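Tips From the Back Kitchen: Working Next to a Two-Armed Helper

Okay, so a lot of you wrote in after my label-maker post asking how it's going with the robot. I run prep and stockroom at a catering kitchen in Maltby, and we got the go-ahead in January to plan for a two-armed machine that'll take over tray stacking and some of the fetching. Before any of that happens for real, we all spend time with the simulator on the office computer, and I've got opinions now!

First tip, and it's the one I'd put on the fridge: write down how you do the job before you try to hand it over. I thought I knew how I put away sheet pans. Then Deepak Rathore (he does our setup and training) asked me which hand goes first and I stood there like a coat rack. We ended up with 19 little steps for one shelf. Do it on index cards, one step per card, so you can shuffle them when you find out you had them in the wrong order. You will.

Second, tape your floor. Painter's tape is fine for a trial run because it comes up clean, but switch to the vinyl kind once you've settled on a layout. We marked a walking lane and a "leave this alone" lane, and even with no robot in the building yet it's made the dinner rush calmer. Lejla Shehu on dishes says she hasn't been bumped with a cart since.

Third, get everybody a turn at the simulator, and I mean everybody, including the folks who say they don't do computers. Start in a plain room with not much in it and just practice looking through the robot's views. It's weird for the first 3 tries. The arms come up from the bottom, the room tips sideways, and you feel a little seasick. Ginger candy helps (I keep a jar by the keyboard). 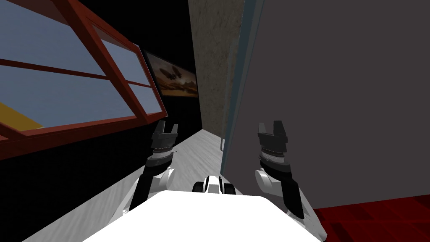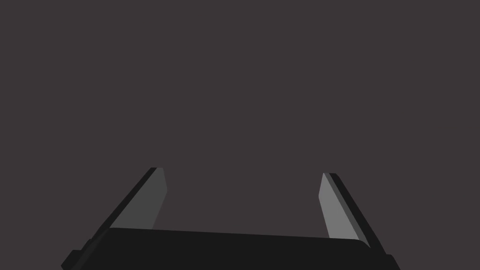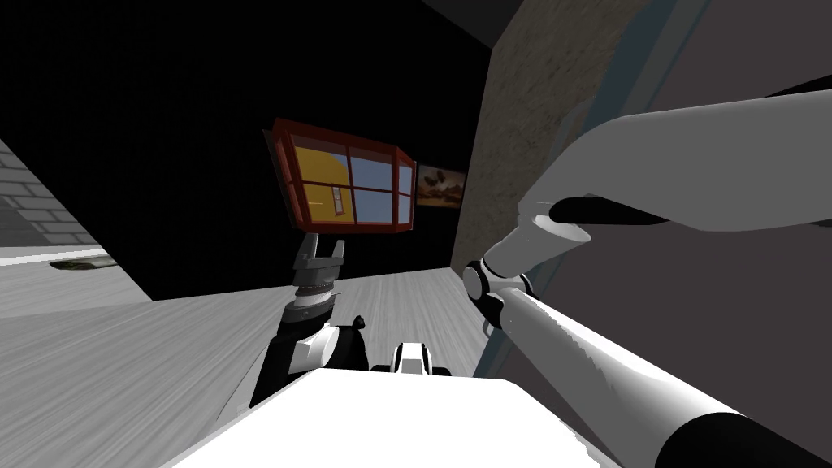
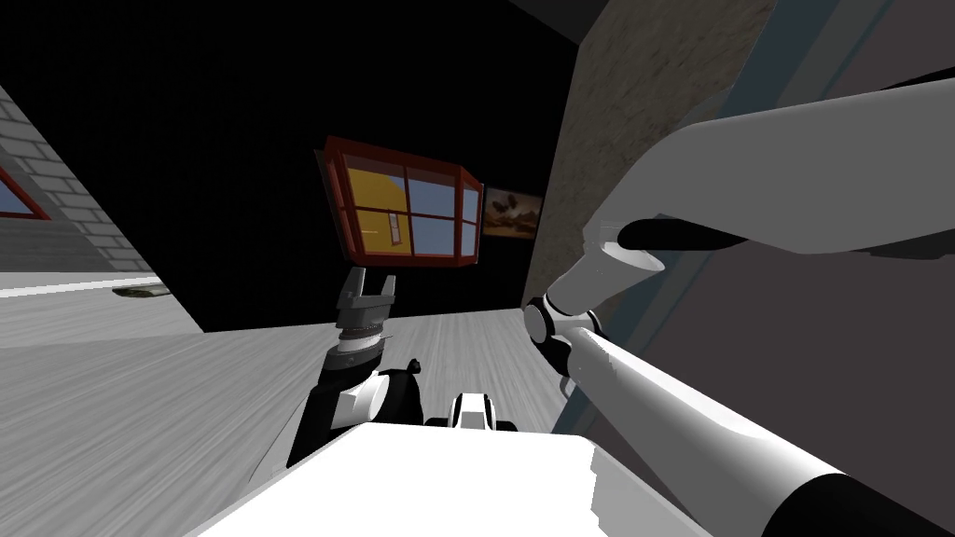

Simulator views of the arms and grippers. In the second one it's just a gripper against plain gray.

Get used to reading the fingers, too. Once you know what an open gripper looks like from behind, you stop second-guessing whether it's ready for a tray. I printed a few screens and stuck them inside the pantry door with those removable strips, and people study them while the coffee brews.

Now the part people really ask me, which is what happens to the jobs. On our crew, hours are staying put through the trial, and we got that on paper. Ask for it on paper! What changes is the mix. Less lifting for Boris Petkov, whose shoulder has been complaining for years, and more checking and fixing for the rest of us. Checking is tiring in its own way. You're standing still and paying attention, and your feet hate it, so get a good mat. Mine was 43 dollars and I'd buy it again tomorrow.

A few odds and ends:

Keep a notebook next to the screen, a real paper one. When something looks off, write the time and what you were trying to do. "It went funny" is no use to anyone the next morning.

Swap out every half hour. Zdenka made us a rotation on the whiteboard and there's a lot less grumbling.

Wipe the keyboard at the end of your turn. We have flour on everything, and a barely damp microfiber cloth does it. Shut the computer down first.

Don't toss your old shelf labels until the new ones have been up for a month. I did, and I spent a whole afternoon hunting for the parchment.

Next time I'll get into nesting bins, and which lids I've given up on.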